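Home | Projects | Student Work | Labs | About

Making a Lip Balm That Survives a Coat Pocket
Student project report by Prys Skyrme
Faddale College, Cosmetic Science elective
2024-06-06
5 min read

I picked lip balm because I go through a ridiculous amount of it, and because I wanted a product with no water in it at all. Creams and lotions need an emulsifier and a preservative system, and I had one term. A balm is wax, butter and oil, melted together and poured. How hard could it be? (Quite hard, but in such an interesting way!)

The aim was a balm that stays firm in a warm pocket, still glides on when the weather is freezing, and doesn't go grainy after a few weeks in a drawer. I also wanted it unscented, as my sister reacts to peppermint and I was tired of watching her read labels in drugstores.

What went in

My starting recipe was beeswax, shea butter and sunflower oil, plus a little vitamin E to slow the oil from going rancid. Vitamin E is an antioxidant. It doesn't kill microbes, and I got this mixed up in my proposal, so I'm putting it right in this report. Later batches swapped part of the sunflower oil for castor oil, which is thick and shiny and clings to the lips beautifully.

I named the two main versions so I could keep my notes straight. Mumico is the soft one, with more shea. Zirnis is the firm one, with more beeswax and the castor oil. I made 16 batches in all, most of them small changes to one or the other.

Method

Everything was weighed by mass on the lab scale, never by spoon. I melted the beeswax first in a beaker over a water bath, added the oils, and put the shea in at the end so that it spent as little time as possible on the heat. The vitamin E went in off the heat with a quick stir. Then I poured into tubes and small tins, left them to set and labeled every one with the batch number. My total ingredient use for the term came to 1119 grams, and I still have a lot of beeswax if anybody wants some.

For the warm test I put tubes in the incubator at 40 °C overnight and checked whether they slumped, sweated oil or pulled away from the sides. For the cold test they went in the fridge, and I tried each one on the back of my hand straight after taking it out. I scored glide, drag and shine on a simple scale and asked classmates to score them too, without telling them which was which. 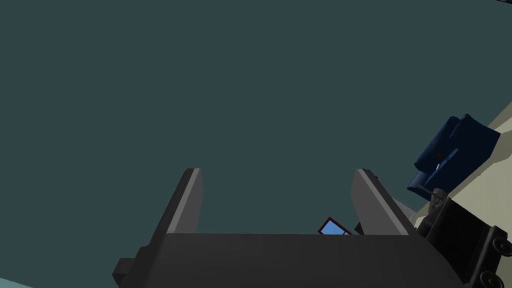

Why does shea butter go grainy?

Shea is a mix of fats that harden at different temperatures. When it cools slowly, the higher-melting ones can form crystals first, and you feel those as little grains on your lips. Cooling the balm quickly after pouring gives the crystals less time to grow.

That was the bit of theory that got me really hooked. I poured one batch of Mumico and split it in half. The first half cooled on the bench and the second went straight into the fridge. Same beaker, same recipe, and the difference on the skin was amazing! The bench half felt sandy after a couple of weeks and the fridge half was still smooth.

Results

Mumico won on feel. People loved the slip, and it was the favorite in the cold test by a long way. In the incubator, though, it was a sad story: the tubes went soft and oily at the top, and one tin was a puddle.

Zirnis held its shape overnight in the warm test with only a faint shine on the surface. Straight from the fridge it dragged, and one tester wrote "candle" in the comments box, which I have to admit was fair.

The best result came from batch 14, which sits between the two. I kept the Zirnis level of castor oil, brought the beeswax down a little, and chilled it fast. It didn't slump and it didn't drag much. If I could keep just one tube from the project, it would be that one.

What I would change

My testers were all classmates and I didn't have many of them, so the scores are a hint and no more. I only started the drawer test in December for the early batches, and the later ones haven't had the same time to age. I'd also love to try candelilla wax for a vegan version. It's harder than beeswax, so the recipe would need less of it, and I'd have to start the warm and cold tests all over again.

Thanks to Dr. Morgan for the incubator space and for explaining crystals to me 2 times without sighing.

Related projects
Does Foam Mean Clean? Comparing Three Shampoo Bases
Oat Extract in a Simple Hand Cream
Bath Salts and Clumping: A Storage Study
Natural Colors for Pressed Blush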